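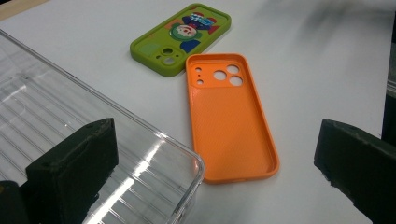
Grakgate 2 Bench Sorting Cell

Item 3195
Sold by Brorham Handling
Ships in 2 crates. Lead time is quoted with the order.

Overview

The Grakgate 2 is a bench-height sorting cell for small, light consumer goods. Most buyers use it for phone cases, but it also handles watch straps, charger bricks, eyeglass sleeves and other items that fit in one hand. It picks single pieces off a flat table and places them in trays, bins or bag openers. It is built for returns rooms and repack lines where the stock arrives mixed and every piece has a different color, print or finish.

The cell needs no conveyor. Goods are tipped or laid out on the table and the arm works through them. Clear plastic, bright solid colors and printed backs can all be on the table together.

Gripper

Two parallel fingers with dark, rough-faced pads. The pads are a wear part and will show chipping along the top edge after some weeks. Small chips do not affect the grip. Replace the pads when a chip reaches the contact face or when pieces start to turn in the grip.

Cases are gripped by the side wall. Closing force is set per recipe, and soft cases need less than rigid ones. If a soft case folds inward during the pick, lower the force one step before you change anything else.

Table

The standard table is matte white with light edging. The matte surface keeps glare down, which matters most with clear cases, where highlights on the rim can be mistaken for an edge. Wipe it with a damp cloth at the end of each shift. Do not use polish.

Teaching tool

A hand-held version of the gripper comes with the cell. It has the same fingers and its own camera. An operator picks and places a set of pieces by hand with the tool, and the recorded picks are used to build the recipe for the arm. No programming is needed. A new product family usually takes one session at the table. Vary the angle and spacing of the pieces between picks, and put different colors near each other. Recipes taught with everything lined up in neat rows tend to do poorly on mixed stock.

What changes for staff

The cell takes over the pick and place part of sorting. People still open cartons, judge damage, deal with anything dirty or broken, and decide what goes back on sale. In most rooms one operator can look after the cell and do inspection at the next bench.

Weerasinghe Returns, which repacks phone accessories, put the cell in last July. Signe Bech leads the floor there. "We used to have three people standing at the sort table all shift," she writes. "Now they rotate. You teach, you inspect, you pack. The sore wrists have mostly gone. What went up is the talking, because somebody has to decide which cases count as the same product, and before, each person just had their own way."

She also asked us to mention that the first two weeks were slow. Output dropped while the recipes were being taught, and the team kept one manual table running until the printed cases were sorting properly. We suggest you plan for the same.

Rafsan Bhuiyan handles training for us. He spends two days on site with each new cell and asks that the people who do the sorting now be the ones who teach it. They know which pieces slip, which ones stick together and which ones look alike from the back.

Training time should be paid and scheduled as normal work. Cells taught by whoever was free at the end of a shift come back to us with more support calls.

Included

Arm with two-finger gripper
Hand-held teaching tool with camera
White table, bolt-down
Control box and stop button
3 pairs of finger pads
Two days of on-site training

Not included

Trays and bins
Bag opener (see Stustmont tray and bag stand)
Floor anchors

Questions we get

Does it sort by condition?
No. It sorts by product, color and print. Condition is a job for the inspection bench.

Can cases lie either way up?
Yes, if both ways were taught. A case lying open side up looks very different from one showing its back, so include both in the session.

Can pieces overlap?
Light overlap is fine. Nested cases should be pulled apart by hand first.

Can people work at the table while the arm is moving?
No. Press stop, wait for the arm to park, then reach in. The teaching tool can be used at the table at any time with the arm parked.

Ordering

Orders for summer installation close on 15th April. Have your table space measured and a list of product types ready when you contact sales. Spare pads can be ordered at any time under the same item number with the suffix P.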